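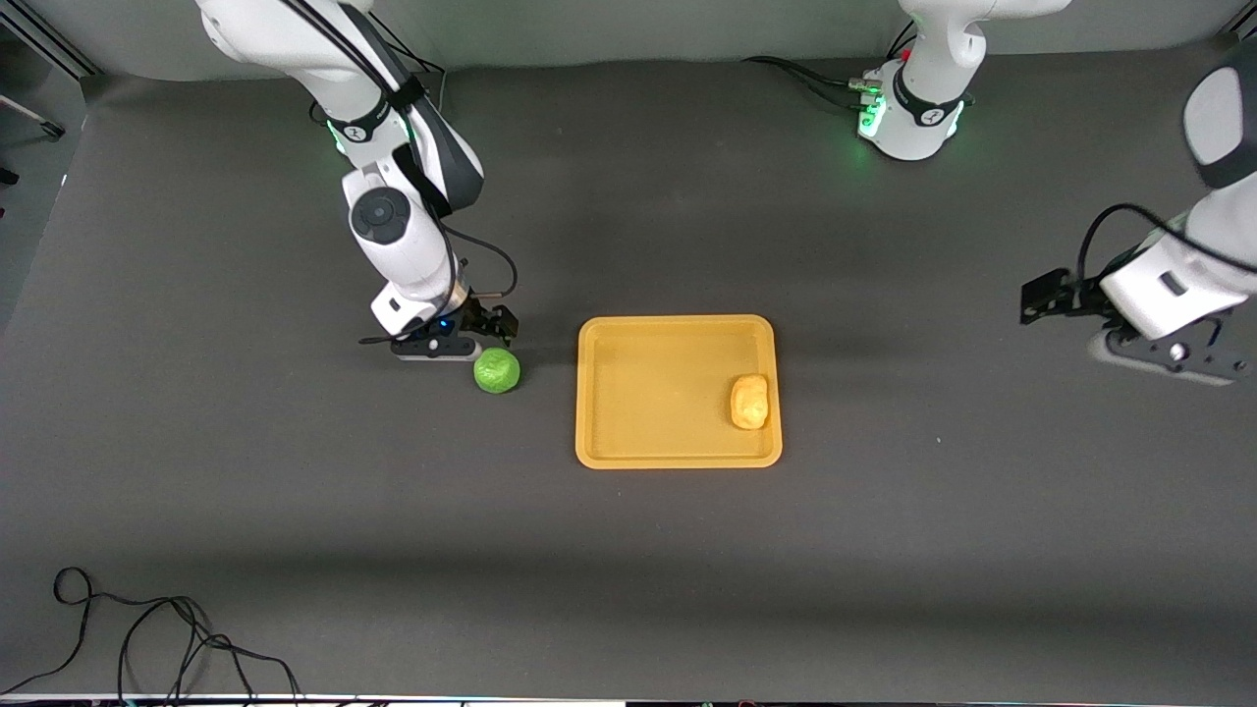 Two arms, one tray: the Skundus pair on our test table.

Review: Skundus two-arm table set, after one season of use
Written by Quyên Lã, purchasing, Voldale training kitchen

I am the person who must sign for equipment in our house, so my review is more about money and planning than about engineering. For the engineering side I asked my colleague Ayman Boutros, who works with the arms every day. We bought the set in June for sorting and placing trials with vegetables and bread.

What we paid

The set with two arms, two grippers and the control software was 3,207 euros. This is low for two arms, and it was the reason we could buy at all. But the price on the offer is not the price on the budget sheet. Delivery was 322 euros, and we had not planned it. Then we spent up to 600 on the table, the trays and a second set of gripper fingers. If you write an application for funds, please put these lines in from the beginning. I had to go back to Abelardo Villalba in finance with a second form, and he was right to be a little unhappy.

Space

Measure your table before you order. The arms themselves need a small base only, but they want free room between them, and the elbows go out further than I expected from the drawing. Our first table was too narrow and we sold it. I recommend a matt grey top. Ayman says that coloured trays and food are easier to see on it, and it is also easy to wipe.

Cables

This is my main complaint. There are many thin black cables, they are long, and no clips or channel are in the box. On our table they still lie in a tangle at one corner. At the wrist the cable makes a wide loop. It is needed for the turning, but you have to remember it when you plan the movements. A cheap cable channel would solve half of this and I do not understand why Skundus does not include it.

Daily work

The grippers are good with round and uneven things of middle size. A potato or a bread roll is no problem. Soft leaves are more difficult and need slow settings. The small lights on the arms are useful for the teacher, who can see from the door if the power is on. The noise is low enough to talk beside it.

Starting in the morning takes 18 minutes with the calibration of both arms. For a lesson this is long, so we start before the group comes.

Service

One finger broke in our second month. The dealer, Acuña, answered my mail on the same day, but the spare part was not in stock and we waited three weeks. Since then I keep one pair in the cupboard. The warranty covers the motors and not the fingers, so read page two of the offer.

Would I buy it again?

Yes, with a better budget. We also looked at a single arm from Nendetitz, which has a nicer manual and a finished cable guide, but for one arm it was nearly the same money. If you only want to move things from table to tray, one arm is enough and the Nendetitz is less work. For handing over from one side to the other you need the pair.

Four stars from five. I took away the star for the cables and the delivery cost.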